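Tutoriel : des règles simples pour enregistrer des démonstrations propres avec des pinces tenues en main

Publié le 11 février 2024

Si vous enregistrez des démonstrations de manipulation à deux mains, vous connaissez sans doute ce moment pénible où l'on ouvre un lot tout neuf et où l'on découvre que la moitié des épisodes ne commencent pas au même endroit. Chez Nolau, on a fini par écrire des règles. Elles tiennent sur deux pages, elles sont affichées à côté du poste, et franchement, quel plaisir de travailler avec depuis ! Je vous les livre dans l'ordre où on les applique, avec les réglages qui vont bien.

Ce qu'il vous faut

Un plateau clair et mat, bien calé sur son support
2 pinces tenues en main, une par côté, avec leurs câbles
Un seul objet de travail par série (pour ce tutoriel, une boîte en plastique transparent)
La fiche de série Flukon, ou n'importe quel tableau où noter le début et la fin de chaque lot
Du ruban de masquage pour les repères, à retirer une fois la position apprise

Étape 1 – Dégager les câbles

Commencez par là, toujours. Un câble qui passe devant la main tire sur le poignet, et l'opérateur compense sans même s'en rendre compte : la trajectoire prend une petite bosse que le modèle apprendra très consciencieusement. Le câble gauche part à gauche, le câble droit part à droite, et rien ne traverse la zone de travail. Faites ensuite le test des bras tendus : amenez chaque pince jusqu'au bord opposé du plateau. Si ça tire, redonnez du mou et recommencez.

Au sol, regroupez ce qui traîne derrière le poste. La règle maison demande un passage libre du côté où se tient l'opérateur, et on ne démarre pas tant qu'il ne l'est pas.

Étape 2 – Placer l'objet

Choisissez un quart du plateau et n'en changez plus pendant toute la série. Nous aimons bien le fond à gauche pour les boîtes : la main gauche peut venir en appui sur le côté, la droite garde de la place devant elle. Si votre protocole prévoit des variations de position, faites-les entre deux séries et notez-les sur la fiche. Varier au hasard en cours de route, c'est se préparer des heures de tri !

Étape 3 – Prendre la posture de départ

C'est mon étape préférée, parce qu'elle change tout pour un effort minuscule. Chaque épisode s'ouvre sur la même posture, tenue 2 secondes sans bouger : une pince au contact de l'objet ou juste à côté, l'autre posée sur le plateau, doigts ouverts. Les manches descendent jusqu'au poignet et restent de la même couleur pendant toute la série (oui, on a déjà jeté un lot entier à cause d'un pull retiré au milieu, un après-midi de juillet).
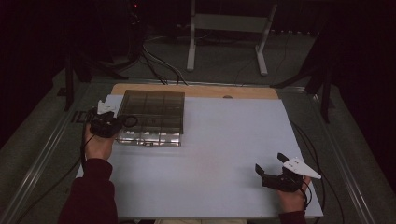
Une lectrice nous a écrit après la première version de cette page que, dans son équipe, les deux pinces devaient rester en l'air au départ, faute de quoi le logiciel prenait le contact avec la table pour le début de la tâche. Elle ajoutait que la règle du plateau lui semblait risquée pour qui découpe les épisodes automatiquement.

Très bonne remarque, et elle a raison dans son cas. Si votre découpage se déclenche au contact, adoptez le départ en l'air. Le nôtre se fait sur l'immobilité, donc la pince posée nous arrange : elle ne tremble pas. L'essentiel est d'écrire la règle choisie en tête de fiche et de s'y tenir pour tout le projet.

Étape 4 – Vérifier les vues avant de lancer

Ouvrez les vues des caméras côte à côte et prenez le temps de regarder. Sur la vue de tête, on doit voir les deux mains et l'objet entier. Sur celle de chaque pince, les deux doigts doivent apparaître en bas, un de chaque côté, avec l'espace entre eux bien dégagé. Peu importe que l'objet soit coupé au départ sur cette vue, il reviendra quand la main s'approchera. Par contre, si un doigt manque, la caméra a bougé sur son support : resserrez, puis reprenez l'étalonnage.

Attention aux matières transparentes et fumées. Les reflets se déplacent avec la pince et peuvent tromper un suivi visuel. On ne cherche pas à les supprimer à tout prix (les vrais objets brillent, après tout !), mais on évite qu'un reflet sature et mange une arête de la boîte. Baissez un peu l'exposition, regardez de nouveau, et gardez ce réglage jusqu'au bout.
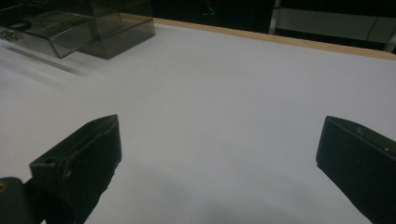
Vue depuis une pince : doigts écartés, rien entre les deux, boîte en haut à gauche.

Étape 5 – Enregistrer par séries courtes

Nos séries font 20 épisodes. Au-delà, les gestes s'accélèrent et les pauses de départ raccourcissent, même chez les plus appliqués. Entre deux séries, l'opérateur pose les pinces, se lève et marche un peu. Cette pause fait partie du protocole au même titre que l'étalonnage, et personne n'a à la demander.

Pendant l'épisode, trois consignes seulement :

Un geste raté reste dans l'enregistrement. On le corrige naturellement, puis on coche « reprise » sur la fiche.
On ne parle pas à l'opérateur, sauf pour un arrêt de sécurité.
Si l'objet tombe du plateau, on arrête et l'épisode est rejeté.

Étape 6 – Relire et trier

Relisez le premier et le dernier épisode de chaque série en entier, et les autres en accéléré. Avec un peu d'habitude, une série se relit en presque 30 minutes, annotations comprises. Nous utilisons Dandwood pour les étiquettes, mais un simple tableur rend exactement le même service au début.

Motifs de rejet, à recopier tels quels sur la fiche :

Posture de départ absente ou trop courte
Câble passé devant une main
Doigt de pince hors champ
Objet déplacé avant le début de la tâche
Réglage de caméra modifié en cours de série

Au sixième motif, on avait commencé à écrire « geste bizarre », et on l'a retiré. Chacun y mettait ce qu'il voulait, et de très belles démonstrations partaient à la poubelle.

Pour aller plus loin

Le gabarit de fiche est repris de celui du projet Saarinen, avec une colonne en plus pour la couleur des manches. Si vous l'adaptez à vos propres tâches, pensez à numéroter vos versions et à inscrire ce numéro sur chaque lot – vous serez ravis de le retrouver au moment de mélanger des données anciennes et récentes. Les règles pour les objets souples feront l'objet d'une page à part, dès que nous nous serons mis d'accord sur la façon de plier un torchon.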